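I've been cleaning guest houses in Mendovcombe for long enough to have opinions about mops, so when word went round that Vrabec was bringing machines into the rooms, I got on the phone to pretty much everyone I know over there. Vrabec, if you're not local, is the firm that looks after the holiday lets on the hill and most of the ones down by the water too. My own job is with a different outfit, so I can say what I like!

The short version is that nobody is losing shifts this season. The firm put that in writing, and the cleaners I spoke to have the letter on the fridge. What changes is who does what between checkout and the next arrival.

The machine is called a Trarkitz and it does floors, bins and the wiping down of flat surfaces. It does not do beds. It also doesn't do shelves with ornaments on them, and if you've ever dusted a holiday let you'll know that's half the work. So the crews keep the beds, the bathrooms and the fiddly bits, and they get a new task on top – showing the thing how the handwork goes. People take turns at that during paid hours, room by room, picking things up and putting them back where they belong.

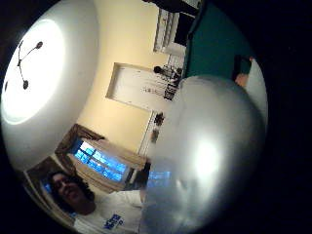

MENDOVCOMBE, December

Vrabec says it has 1379 of these practice runs saved so far and wants 2000 before the machines go into regular use. One cleaner told me she did so many in a week that she started putting her own cups away in slow motion at home. She likes it, though. It's easier on the knees than floors, and she gets the same hourly rate plus a little extra for the days she's teaching.

Not everyone is as cheerful. The man who does the early rounds said he misses working in a pair. Under the new rota there's one person and one machine to a let, where it used to be two people and a radio, and he finds the mornings long. A couple of others said the same thing. The firm told me it will put pairs back on for the bigger houses, and I'll be asking again in spring to see if that happened.

Then there's the question of speed. The Trarkitz is slow – slower than me, and I have a bad hip. Vrabec's idea is to start it on the floors while the cleaner is still stripping beds, so both finish at the same time. On paper that works. The crews say it depends a lot on how guests leave the place, and anyone who has walked in after a big family weekend will see their point.

Over in Ciltton, where the firm has its other office, the crews start the same training next month. They've been promised a say in the rota before it's fixed, and that came straight out of complaints from our side of the hill, so well done to whoever spoke up. There's also a one-off payment of 1000 for every cleaner who sees the training through to the end, paid with the last wages of the season.

If you work for Vrabec and your letter hasn't come, ring the office before noon and ask for the rota desk. I'm told the afternoon line just rings and rings.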